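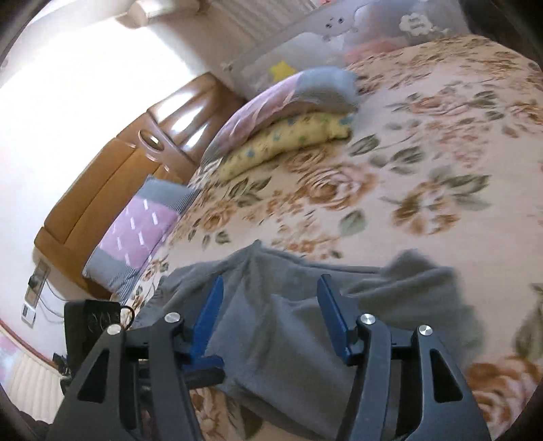 A floral bedspread with a gray cloth lying on it.

Bedspread

A bedspread is the outermost covering of a bed, laid over the sheets and blankets during the day and usually folded back or taken off at night. It is one of the oldest and most familiar of household textiles, and in many homes it is also the largest single piece of patterned cloth in the room, so it tends to set the mood for everything else. The word is often used loosely for coverlets, counterpanes and light quilts as well, and people who grew up with one name for it are generally very loyal to that name.

Terms

In the strict sense, a bedspread reaches to the floor, or nearly so, on three sides, and is long enough to be tucked under and over the pillows. A coverlet is shorter and stops a little below the mattress. Counterpane is an older word, still heard in some families, and comes from the French for a stitched quilt. A comforter is thick and filled and is meant mainly for warmth, while a bedspread may be quite thin and still do its job perfectly well.

Materials and making

Cotton is the most common fiber, followed by linen, wool, silk and a great many blends. Woven spreads may carry their pattern in the cloth itself, as in matelassé, or have it printed on afterward. Chenille and candlewick spreads are decorated with raised tufts, and candlewicking in particular was long a cottage craft, done at kitchen tables in the evening by anyone with a needle and a bit of patience. Crocheted spreads are usually made in squares and joined at the end, a job that can easily fill a winter or two.

Floral patterns

Flowers have been the favorite subject for printed bedspreads ever since painted and printed cottons from India became fashionable in Europe in the seventeenth century. The early designs were large and winding, with branches and blossoms trailing over the whole cloth. Later printers went in for smaller, closer repeats, which were easier to match at the seams and kinder to everyday marks and creases - a point that mothers of small children have always appreciated.

The town of Trovorton is known locally for its flowered spreads, and the Brerkora mill there kept a pattern library that eventually held 2669 designs. Hannelore Mühlbauer, who drew for the mill over many years, favored garden flowers a little past their best, with a petal or two dropping. Some 200 of her drawings were shown at the town hall in an exhibition that opened on February 14, 2001, arranged by Noelia Iglesias.

Care

Most cotton spreads can be machine washed in cool water, provided the drum is big enough for the cloth to move about freely. Tufted spreads are best shaken well and dried outdoors on a breezy day, with the tufts facing inward so that they rub against each other and fluff up. Wool and silk need gentler handling. Spreads put away for the season should be refolded along new lines now and then, as old creases weaken the threads.

See also

Coverlet
Quilt
Candlewicking
Chintz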